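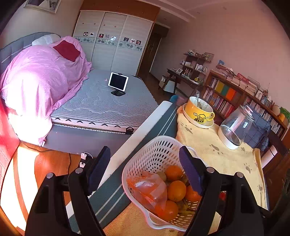 Lirkeo居家互助 › 收纳与日常 › 卧室兼客厅

卧室里的桌子上放水果篮，橙子和香蕉混着放行不行？顺便求整张桌子的收拾办法！

Prys Jenkins 发布于6月5日

大家好！潜水很久了，第一次发帖，有点激动，话可能会多，先谢谢愿意看完的人。

我住的是一间卧室兼起居室，19平米，一面墙是嵌进去的白色推拉门衣柜，上面还有一排带木边的吊柜，床是双人床，床前面就是我的桌子。吃早饭、喝茶、写东西、叠衣服，全在这张桌子上。我特别喜欢这张桌子！坐在那里能看到整间屋子，心情很好。可是它也特别容易乱，我每次收拾完最多撑到第二天晚上。

想请教的主要是水果篮。我用的是一只白色塑料篮，篮身是镂空花格的，轻，好洗，拎起来就走，我觉得是我买过最值的东西之一。里面常年有橙子，然后我会把香蕉塞在旁边，有时候还有一个带点青黄色的小果子混在里面，再加一个透明塑料袋，装着零零碎碎的橙色的东西。所有能吃的都往里放，一只篮子解决，多省心！

但是最近香蕉黑得很快。前天早上看还好好的，今天皮上就一大片斑点了。橙子倒是没什么事，只有压在最底下的那个摸起来有点软。我室友说是因为混放，我妈说是因为屋里热，我自己怀疑是塑料袋闷的。三个人三种说法，我已经听糊涂了。

然后是桌子本身。桌上铺着淡黄色的桌布，上面有棕色的爪印，左边沿着桌边还有一条深青绿色带白条纹的桌旗。常驻的东西有：黄色的B.DUCK马克杯（上面有只黑色的卡通鸭子，我的心头好，谁也不许劝我收起来！），配一个白碟子，勺子就插在杯子里；一个透明玻璃罐，经常是空的，经常是躺着的；一块蓝格子布，叠好了放在旁边。床上那头还立着平板和支架，充电线拖在旁边，我晚上靠着看剧用。

我想问的具体是这几件事：

橙子和香蕉到底能不能放一个篮子？如果不能，桌上又不想摆两个篮子，怎么办？

塑料袋里的东西要不要倒出来？

空玻璃罐可以拿来做什么？扔了舍不得，放着又碍事。

还有就是，怎么才能让这张桌子保持得久一点，不要每次都是大扫除式的收拾？

我不想买一堆收纳盒。之前在Brokard买过一套抽屉分隔板，花了53块，用了没几天就全堆到吊柜上去了，现在还在上面。所以尽量用手头有的东西！预算基本是零，热情是满的。

补充：桌布能机洗，洗过，没有问题。屋子白天通风还可以，晚上门关着。水果一般是在Prekevine那边的早市买的，一次买得比较多，便宜嘛，橙子又重，跑一趟就想多拎一点。

再补充：有朋友私信问为什么不放厨房。厨房是跟别人共用的，台面很窄，轮到我用的那一小块放下电饭锅就没了。冰箱也只有一层归我。

Selina Wallner 的回复
（被提问者采纳）

这个问题我太有发言权了！我在一间比你还小的屋子里住了很多年，桌子也是万能桌，水果篮也是放在床对面，所以看你写的每一句都在点头。我按你问的顺序慢慢说，有点长，你泡杯茶看。

先说香蕉。你室友说对了一半，你妈也说对了一半。香蕉自己就会放出催熟的气体（乙烯），它成熟的时候会越放越多，所以最大的问题是香蕉挤在一起、又塞在角落里，自己把自己催熟了。橙子属于很迟钝的那种水果，放出的乙烯很少，也不太受它影响，跟香蕉放在一起，一般不会害香蕉。真正要小心的是苹果、梨、熟透的芒果、牛油果这些，跟香蕉放一个篮子里，那速度真的快。你那个青黄色的小果子我不知道是什么，如果是青柠檬、小柑橘之类的，不用管它；如果是没熟的梨或者番石榴，就请它搬家吧。

再说温度。香蕉喜欢凉快一点，但是又不喜欢冰箱，皮进了冰箱会发黑，不过里面的肉其实还好，急着保存的话可以放，别被外表吓到。夏天屋子里关了一夜门，温度是很高的，香蕉坏得快一点很正常。你妈没说错！

至于压伤。这一条你自己没提，但我觉得很关键。橙子硬，又重，香蕉软，放一个篮子里最常见的结局就是橙子滚过来把香蕉顶在篮壁上。镂空的篮壁有棱，顶上去那一面就会出现黑印子，跟熟过头的斑点还不一样，是一条一条或者一块一块的，剥开里面也发软。你看看你香蕉上的黑斑，如果集中在靠篮子的那一面，那就是压的。

所以我的做法是：橙子放篮子里，香蕉不进篮子。你说桌上不想摆两个篮子，完全不需要！香蕉可以挂起来。衣柜旁边找个钩子，或者椅背上绕一段棉绳，把整串香蕉的柄挂上去，悬空，四面都不碰东西。我用的就是一段旧鞋带（洗过的！），已经挂了好几年。挂起来的香蕉还特别好看，像市场里一样，每次看到都很开心。

要是香蕉已经掰开了，没办法挂，那就放在橙子的上面，记住是最上面，弯的那一侧朝下，像一座小桥那样搭着。吃的时候也先拿到它，自然就不会忘。掰开的香蕉柄上包一小块保鲜膜，能多撑一点时间，别指望奇迹，但是有用。

塑料袋我建议一定打开。封着口的袋子里水汽出不去，里面的东西先出汗，然后就发霉。如果是小橘子、金桔、胡萝卜段之类的，倒出来挑一遍，有软的马上吃掉，干的垫一张厨房纸放回去，袋口敞着。如果是果干或者糖，那就反过来，要密封，而且不该放在果篮里，湿气会把它弄得黏黏的——这时候你的空玻璃罐就登场啦！

玻璃罐我真的好羡慕你，我以前专门去Abugri二手集市上找这种透明罐子。几个用法随便挑：

装果干、坚果、冰糖，盖子能拧紧最好。没有盖子的话用一块棉布加橡皮筋封口，短期吃完就行。

装小勺子和茶包。你现在勺子插在杯子里，喝茶的时候很方便，但是杯子洗了以后勺子就没地方去了，最后肯定是躺在桌布上。给它一个罐子，勺子朝上站着，一伸手就有。

装橙子皮！这个是我最爱的。橙子吃完把皮的白瓤刮掉一点，晾到干透，装进罐子，敞着口放在衣柜里，打开柜门有淡淡的香味。一定要干透，半干的皮装进去会长毛，我吃过亏。

不管装什么，让它站着放。一个躺着的圆罐子会滚，会占三倍的地方，还会让整张桌子看起来像刚搬家。你试试看，把它扶起来，桌子马上就清爽一大截，真的很神奇。

然后是桌子怎么保持。我以前也是隔一阵子大扫除一次，累得半死，后来改成了“分地盘”。你的条件比我好，你已经有一条桌旗了，它天然就是一条分界线！我会这样分：

桌旗那一条什么都不放，或者只允许放马上要带出门的东西，钥匙、公交卡。空着最漂亮，深青绿色配淡黄色桌布，光想想就觉得好看。

杯碟区：你的鸭子杯子、碟子、玻璃罐（里面站着勺子），三样靠在一起，固定在你惯用手的那一侧。我绝对不会劝你收起那个杯子！桌上有一件自己特别喜欢的东西，你才会愿意去收拾它周围的地方。

果篮区：篮子放在你坐着够得到、但是不挡胳膊的地方。离床远一点，有些果子熟了会招小飞虫，你肯定不想它们飞到枕头上。

蓝格子布：叠好放在果篮底下或者旁边。我猜你是擦手或者擦桌子用的？如果是擦桌子的，建议用完搭在椅背上晾开，别叠着，等它干了再叠回来。

剩下的那一块地方，就是“工作面”。吃饭、写字、叠衣服都在这一块，用完就必须是空的。规矩只有一条：工作面上的东西不过夜。其它地方稍微乱一点没有关系，别太苛刻，不然很快就不想坚持了。

每天睡前花一首歌的时间就够。我的顺序是：杯子和勺子拿去洗，果篮翻一遍（把最软的那个拿到最上面，明天早饭吃它），擦工作面，罐子扶正，完。翻果篮这一步请你一定不要跳过，最底下软掉的那个橙子就是这样被发现的。软的地方如果没有霉、没有怪味，切开看看，多半还能吃；有一点点霉就整个扔掉，挨着它的也擦一擦。

篮子本身，塑料镂空的最怕花格里积果蒂和灰，时间久了会发黏。我是每次买新水果之前洗一次，旧牙刷蘸洗洁精刷格子，倒扣晾干，再垫一张厨房纸。垫纸有个很实用的好处：哪个果子漏汁了，一看纸就知道。

买水果的量也可以想一想。早市便宜，我懂！我每次也拎到手指发麻。但是香蕉可以挑一串里面青一点的，跟已经黄的搭着买，这样不会同一天全部熟掉。橙子多买没事，它耐放，多出来的不用全部堆进篮子，放到床底或者柜子下面阴凉的地方，散开放，篮子里吃空了再补。篮子里只留看得到底的量，香蕉也舒服，你也舒服。

平板和充电线你没问，我顺嘴一句：线拖在床上很容易睡着以后被扯，用一个长尾夹夹在床沿附近的硬东西上，让它有个固定出口，不用买任何东西。支架立在床垫上也会晃，看完剧把它挪到桌上，早上起来顺手就能看菜谱。

分隔板别扔！从吊柜上拿下来，衣柜里分袜子特别好用。53块呢。

加油，收拾好了一定回来说说呀！

阿柚不吃柚子 的回复

混放没事，我家一直混放，吃得快就行。

香蕉放不住的根本原因是买多了。少买。我现在每次只买4根，吃完再买，从来没黑过。

玻璃罐拿来养绿萝，或者水培葱。

半山晾衣人 的回复

楼上上写得好详细，收藏了！我补充一点别的经验，主要是说桌布。

我也铺浅色桌布，果汁滴上去特别愁人。橙汁刚滴上去的时候别用力搓，用干布按，把水分吸掉，再用凉水从背面冲一下，然后正常洗。已经干掉的，先用温水泡一会儿，加一点洗衣液。香蕉的汁更麻烦，当时看不出来，放久了变成棕色，我有一块桌布就是这么废的，后来改成抹布了（也挺好用）。所以剥香蕉的时候我会垫一张纸，皮绝对不放在布上。

茶渍的话我用小苏打糊，敷一会儿再洗，浅的能掉，深的只会变淡。要先在角落试一下，会不会掉色各家布料不一样。你那条深色的桌旗千万单独洗，深青绿色和淡黄色一起进洗衣机，我想都不敢想！

还有一个懒办法：果篮底下放一个平盘子。镂空的篮子漏，漏下来全在布上。拿一个边上稍微翘起来的盘子接着，擦盘子比洗桌布容易太多了。我用的是花盆托盘，洗干净了跟盘子没有两样。

小飞虫的问题我也遇到过，去年夏天最多的时候简直没法吃饭。我用一个小杯子倒点醋，滴一滴洗洁精，放在离果篮不远的地方，过一夜倒掉换新的，连着换了几天就少了很多。果皮当天晚上必须拿出屋子，垃圾桶在卧室里的更要注意。

关于香蕉挂起来，我试过挂在门把手上，被关门夹过一次，那个场面……请挂在不会动的东西上。

对了，你说收拾完只能撑到第二天晚上，我觉得已经很厉害了。我以前撑不过一顿饭。

追问与讨论

Prys Jenkins：天哪，这么多字，我一个一个看完了！太感谢Selina了！回答一下：香蕉的黑印真的在靠篮子那一面多一些，另外一面也有小斑点，所以应该是又压又熟。青黄色的那个我回头切开看看再报告，买的时候老板随手添的，我忘了问叫什么。

Selina Wallner：老板添的那肯定好吃！切开如果很酸就泡蜂蜜水，用你的鸭子杯。

Prys Jenkins：哈哈哈一定。罐子已经扶起来了，勺子进去刚刚好，柄露出来一截。就是空罐子放一把勺子有点孤单，我准备再买几包茶包陪它。

半山晾衣人：罐子底下垫块小布，免得放勺子的时候叮当响，晚上挺吵的。

Prys Jenkins：好主意！另外想问一下，挂香蕉的绳子，挂在衣柜把手上可以吗？推拉门的，平时只开中间那扇。

Selina Wallner：推拉门不太行，推过去会蹭到旁边那扇，香蕉正好夹在中间。椅背吧，挑一把你不坐的椅子。或者看看桌子侧面能不能粘一个挂钩，粘之前把灰擦干净，贴上去以后过一天再挂东西。

阿柚不吃柚子：或者少买。

Prys Jenkins：少买也在学习了！今天早市忍住了，只拿了一小串，橙子还是没忍住，将近4斤……已经按照Selina说的，一部分散开放在柜子下面，篮子里留一半。盘子也垫上了，大小居然刚好。工作面目前是空的，我刚才在上面叠了衣服，叠完马上放进衣柜，一气呵成，太爽了！

Selina Wallner：看得我也想去擦桌子了。橙子皮记得留着晾。

Prys Jenkins：已经在晾了，晾在窗台上，满屋子都是香的！等干透了我再来问怎么刮白瓤，我这次好像刮得太厚了。

Selina Wallner：趁皮还软的时候用勺子边刮，比刀好控制。厚一点没关系，多晾两天。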